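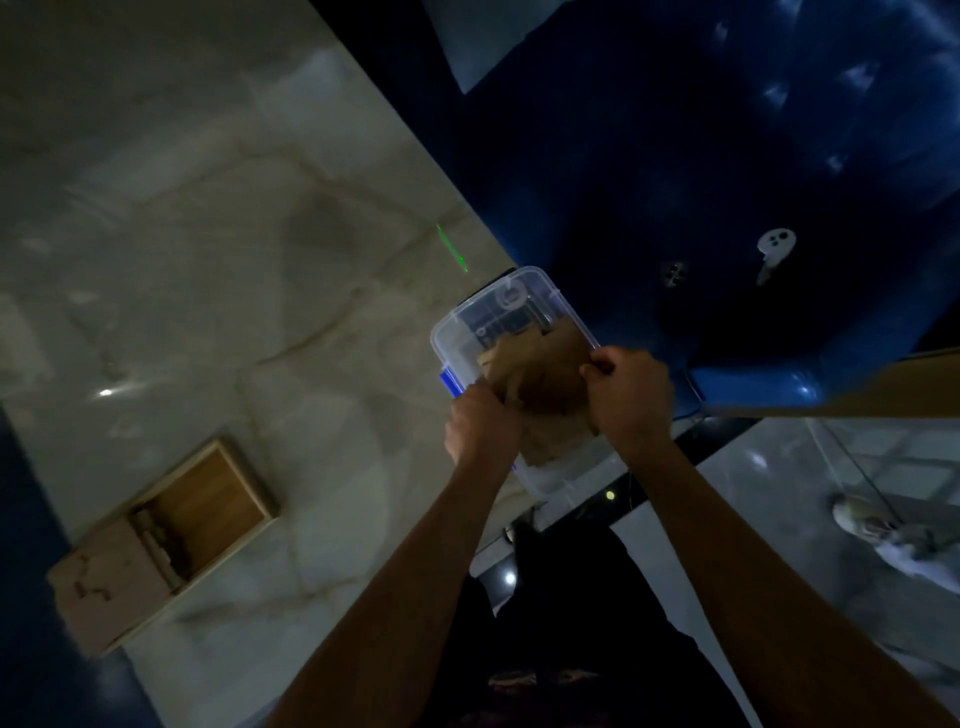
Diary: the one with the double episode

Search this site Search Go

10 Sep 2020
by Adjoa Darko

I have been waiting for this since April and I am still buzzing, so forgive the typing. The Salt House came back with 2 episodes in one go, and I watched both of them, and then I watched the last ten minutes of the second one again with the sound up.

If you're new to this diary, The Salt House is the serial about the two families who own the same crumbling hotel on the coast and have spent fifty episodes trying to push each other out of it. Last season stopped with Britine on the back stairs holding the wrong set of keys, and then the channel gave us repeats all summer. Repeats! I know most of them by heart now. Bernice Asamoah can do the whole of the wedding speech from memory, voices and all, and did so down the phone to me last week.

So, episode one. It picks up the very same night, which I was hoping for. I hate it when a serial jumps ahead by six months and somebody has a new haircut and a baby. Britine goes up instead of down, gets into the old linen room and finds the ledger, and the ledger has her mother's name in it. I had guessed the ledger. I had not guessed the name. There's a long bit with no music at all, just her turning pages and the lift going up and down behind the wall, and I think it's the best thing they've done since the flood.

Then Dorno. Oh, Dorno. I've written in here before that I thought he was being wasted as the cousin who comes in, says something rude and eats a pastry. Well, he gets a proper story at last. He's the one who has been paying the night porter, he's been doing it for years, and he did it to keep the hotel open. He tells the porter's daughter all this in the car park in the rain and for once he isn't funny. I had to put my tea down.

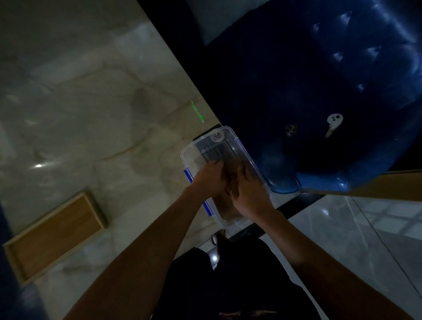 Lid on, both hands.

Episode two is a bit lumpier, I'll admit. The court business goes on too long, and I still don't follow who Tronitz is meant to be working for. Is Tronitz a bank? A person? Edem Quaye swears it was explained in season one, in the episode with the boat, but Edem also swore that the twins weren't twins, and look how that went. If anyone remembers, please leave a comment. I'd like to know before the next one.

Things I loved anyway: the grandmother refusing to sit down in court. The green coat coming back. Britine and the lawyer sharing a bag of chips on the sea wall and saying nothing useful to each other whatsoever. And the new opening titles, with the hotel windows lighting up one by one – I thought I'd miss the old ones and I don't, not a bit.

Things I could have done without: the dream. There's always a dream. And the new reception desk, which looks as if it came flat from Ikeda and spoils the whole lobby. Sigrun Kristiansen says the fire at the end of last season was meant to have taken the old desk, which is fair enough, but the fire was in the kitchen and the lobby looked fine to me. She's rewatching to check.

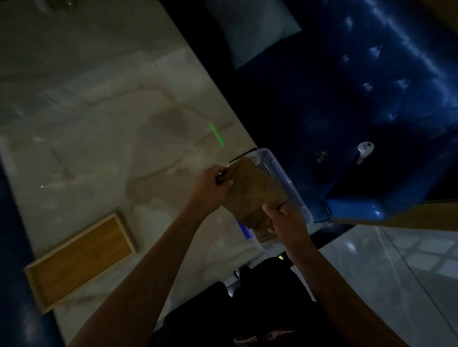 And then that ending. I won't spell it out, as Mansa Adjei is on nights and has been promised no spoilers until she's caught up (hello Mansa, stop reading, go and watch it). I'll only say that when the door at the end of the corridor opened I shouted, properly shouted, and the neighbour knocked on the wall. I've been saying he wasn't dead since the funeral, when they never once showed us his face. Bernice owes me a cake.

My guesses for next week, written down so I can't cheat. The ledger is a copy and the grandmother has the real one. Dorno will leave and come back within 2 episodes. The lawyer knows far more than she's letting on, she went very quiet when the mother's name came up. And the hotel will not be sold, however many times they say it's been sold.

I'm going to watch the linen room bit once more before bed. Then ironing, which has been sitting there since before the titles rolled.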